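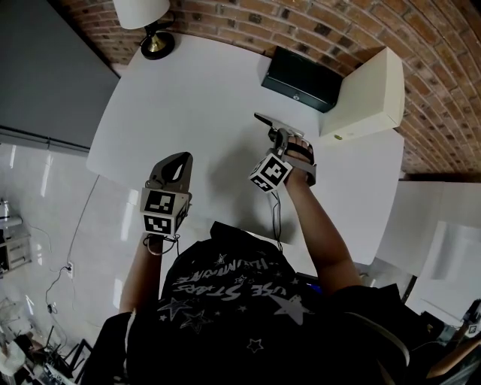

手持ちグリッパー2種類を使い比べたメモ

4月から手持ち式のグリッパーを両手に持ってデータを取る作業をしている。最初はGetixのものを使い、途中でFikiaのものも入れて、しばらく両方を並行で使った。どちらも人が手に持って動かし、指先の開閉と手先の位置を記録して、あとでアームの学習に使う。用途は同じなのに使い勝手はけっこう違ったので、忘れないうちに書いておく。

比べた条件

作業台は白い天板の大きめのテーブル。対象物は小さい箱、布、蓋付きの容器、ケーブルの四つで、どちらのグリッパーでも同じ並びで置いた。手先の位置はマーカー付きのキューブをカメラで追う方式。頭側のカメラと固定カメラを併用し、両方の映像から位置を出している。記録ソフトは自作で、名前はClerkirikという。名前に意味はない。

1セットを100回と決めて、グリッパーごとに同じ数を取った。それとは別に慣れるための練習を入れている。練習の分は比較に使っていない。

重さと持ち方

数字の上ではFikiaのほうが軽い。ただ持った感じは逆で、Getixのほうが楽だった。Fikiaは重心が前寄りで、腕を伸ばした姿勢だと手首で支えることになる。テーブルの手前で作業しているうちは気にならないが、奥の物を取りに行くと途端に重い。

ベルトの締め方でかなり変わることもわかった。緩めだと指を開くときに本体が手の中で回り、その分マーカーも動く。きつく締めると回らなくなるが、30分もすると手の甲が痛い。結局、手の甲に薄いスポンジを一枚挟んで、少しきつめに締めるところに落ち着いた。スポンジは食器用のものを半分の厚さに切って使っている。

左右で持ち方をそろえるのも意外と面倒だった。自分は右利きなので、右はすぐに慣れたが、左は親指の位置が毎回ずれる。グリップのところに細いテープを巻いて、親指の当たる場所を決めたらましになった。

指先

Getixの指先は平らで、幅が広い。箱や容器はこちらが安定する。面で当たるので、少し斜めに入っても対象のほうが勝手に向きを合わせてくれる。反対に、天板に置いた布の端をつまむのは苦手で、端が浮いていないとまず取れない。

Fikiaは先が細く、布とケーブルはこちらのほうがずっとやりやすい。その代わり、箱を持ち上げると指の間で回ることがある。ゴムシートを貼って摩擦を増やしてみたら回りにくくなったが、今度はケーブルを離すときに貼り付くようになった。作業ごとに貼り替えるのは手間なので、今は貼っていない。

指を閉じる力の返りは、どちらも弱い。柔らかい物をつかんだときに、自分がどれくらいつぶしているか手ではほとんどわからない。目で見て加減するしかなく、初日のデータは容器の蓋を強く握りすぎていて、ほぼ使えなかった。

マーカーの見え方

一番時間を取られたのがこれだった。キューブは面ごとに模様が違い、理屈の上では1面でも見えていれば位置が出る。実際には1面だけだと奥行きが暴れて、手先が前後に細かく震えたような軌跡になる。2面見えていればだいたい落ち着く。3面見えていると文句なし。

問題は、作業に夢中になると自分の腕でキューブを隠してしまうこと。特に両手を近づけて容器の蓋を開けるときがひどい。右手の下に左手が潜るような持ち方をすると、上からのカメラでは左のキューブが消える。持ち方を変えて、左手を外側から入れるようにした。動作としては少し不自然だが、途切れたデータを後から補間するよりはいい。

天板が白いことにも一長一短がある。対象物の輪郭は出しやすいのだが、照明が強いと反射でキューブの白い部分が飛び、縁の検出が不安定になる。露出を下げると今度は手の影が濃くなる。結局、カメラの露出を固定して、照明を一段暗くした。自動露出は最初に切っておくべきだった。黒い服の袖が画面に入るたびに明るさが変わって、同じ動作でも前半と後半で検出率が違うということが起きていた。

キューブの取り付けはFikiaのほうがしっかりしている。Getixは差し込むだけの構造で、着脱は楽だが、ぶつけると少し傾く。傾いても見た目ではまず気づかないので、セットの最初と最後に決まった位置へ指先を当てて、ずれを確認するようにした。

ケーブル

どちらも有線で、グリッパーから細いケーブルが1本ずつ出る。右手側は体の横に垂らしておけばほぼ邪魔にならない。左手側は手首のまわりに回る形になって、腕をひねると引っ張られる。

対策として、前腕の途中で一度面ファスナーで留めて、そこから先に余裕を持たせた。余裕が少ないと引っ張られるし、多いと天板の物に引っかかる。手首を一番曲げた姿勢で、たるみが指1本分残るくらいがよかった。体格で変わるので、人が替わったら毎回やり直している。

無線にしたい気持ちはあるが、遅延を考えると今のままでいいと思っている。以前、別の装置で無線を試したときは、開閉の信号だけが映像より遅れて、合わせ込みに丸一日かかった。

コントローラー

信号を受ける側にはBouazzaの小型コントローラーを使っている。左右2本を1台で受けられて、時刻も同じ時計でつく。これはとても助かっていて、左右の同期で悩んだことはない。

不満は起動の順番にうるさいこと。グリッパーをつないでから電源を入れないと、片方だけ認識しない。エラーは出ず、開閉の値がずっと0のまま記録される。これで1セット丸ごと無駄にした。今は記録開始の前に、左右とも一度全開にしてから閉じ、値が動いていることを画面で見てから始めている。Clerkirikのほうにも、値が変化しないまま記録が進んだら警告音を鳴らす処理を足した。

もう一つ、USBのハブを通すと時々読み落としがある。直結にしたら出なくなった。ハブの相性かもしれないので、別のハブも試すつもりでいて、まだやっていない。

結果

同じ100回ずつで、途中のやり直しなしで最後まで記録できた割合は、Getixのほうが高かった。差が出たのは箱と容器で、布とケーブルに限ればFikiaが上になる。両方を合わせて見ると、作業の内容で選ぶという普通の話になる。

練習や失敗も含めた全体の記録は1,000本を超えた。そのうち142本はマーカーの途切れが長すぎて捨てている。捨てた分の多くは、左手が右手の下に潜っていた頃のものだった。指先の形の違いより、持ち方とカメラの位置の影響のほうが大きい。これは始める前には考えていなかった。

疲れ方についても書いておくと、どちらを使っても1セット続けてやると肩に来る。腕を前に出したまま上から物を触る姿勢が続くので、肘を置く場所がない。テーブルを少し低くしたら肩は楽になったが、今度は腰が曲がる。休憩を挟むのが一番効いた。半分で一度グリッパーを外して、数分歩く。外すとベルトを締め直すことになり、その都度ずれの確認も要るのだが、後半のデータの質は明らかに良くなった。

今後

当面はGetixを主に使い、布の作業だけFikiaに替える。混ぜて学習に使うときに指先の違いをどう扱うかは決めていない。グリッパーの種類を入力に入れるか、モデルを分けるか、両方やってみてからになる。

あと、左手側のキューブの位置を少し外に出すスペーサーを設計中。試作はできていて、見え方は良くなりそうだが、その分手首に重さがかかる。長さを変えて何本か出力してみる。

2025-12-26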